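Subject: Re: Folding at the residence, what the pilot changes for us
List: Volura housekeeping and laundry staff

Replying to the list so everyone has the same information. The earlier message is quoted first and my answers come after it.

> I read the notice from Drodadska and it leaves out most of what I wanted to know. It says the arm will take over "routine garment handling" on the second floor starting in May. Does that mean folding only, or putting away too? Do the people on the second floor keep their hours? And who gets called when it stops in the middle of a load? At Noltilov the call went to whoever was closest, and that person still had a full list of rooms to finish.

Folding only. The arm stays in the laundry room next to dryer 6. It does shirts, pants and towels that come out of our own dryers. It does not go into residents' rooms. Beds, bags and putting away remain hand work, and the room rates on your sheet do not change.

Hours are the part I can answer least well. Management has put in writing that nobody on the second floor loses hours through the end of the pilot. After that it is open. The target they gave us is 275 pieces per shift for the arm, with one person feeding it and checking the stacks. We do 415 on a normal shift with two people at the table. So for now one person moves from the table to the machine and the other goes back on rooms.

Room work is the part that takes judgment. You find a finished stack on the bed next to a heap that may or may not be clean, and you have to decide what goes in the cabinet and what goes downstairs.

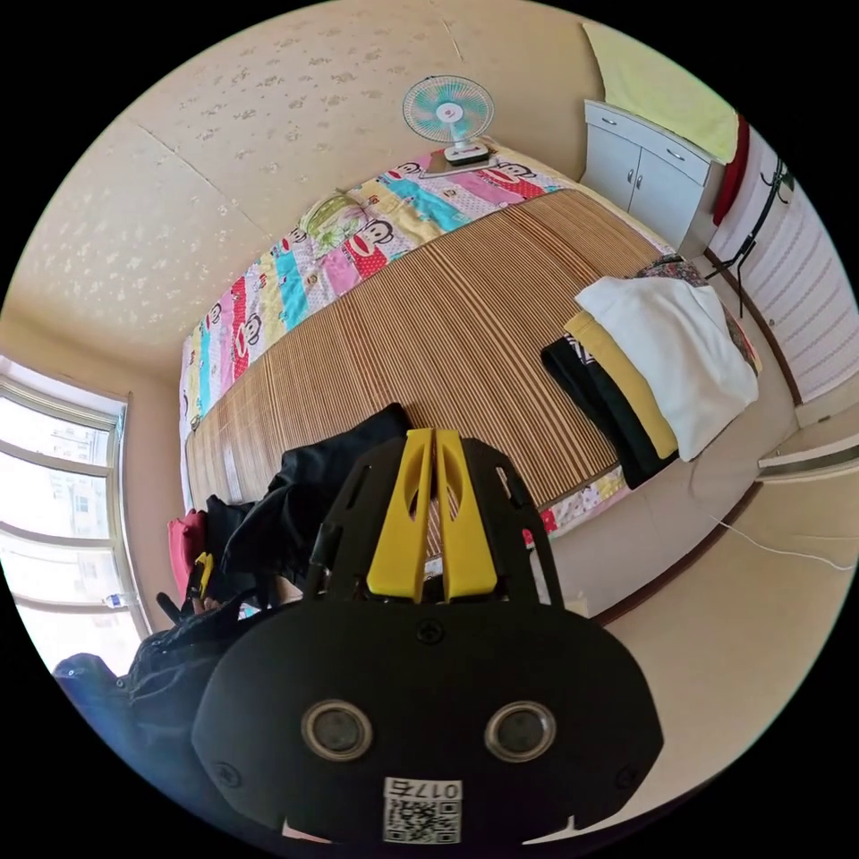 Du Plessis wrote back to me that the sorting is exactly what worries the room staff, and asked whether the time for it will be counted now that the folding is supposed to be faster. On the current sheet it is not counted at all. It gets done in the minutes left over from folding, and those minutes are going away.

I have asked for sorting to be its own line on the sheet. No answer yet.

On stoppages: the person feeding the arm clears simple jams, meaning a sleeve caught or a piece dropped. Anything else goes to the Drodadska service number on the side of the control box. You are not expected to open the cover. Write down the time it stopped and the time it ran again, because the first 100 loads are being used to set the staffing level, and if stoppages are missing from the log the numbers will come out too good.

Training is one hour, paid, before the early shift. If you have not been given a slot, reply to me off list.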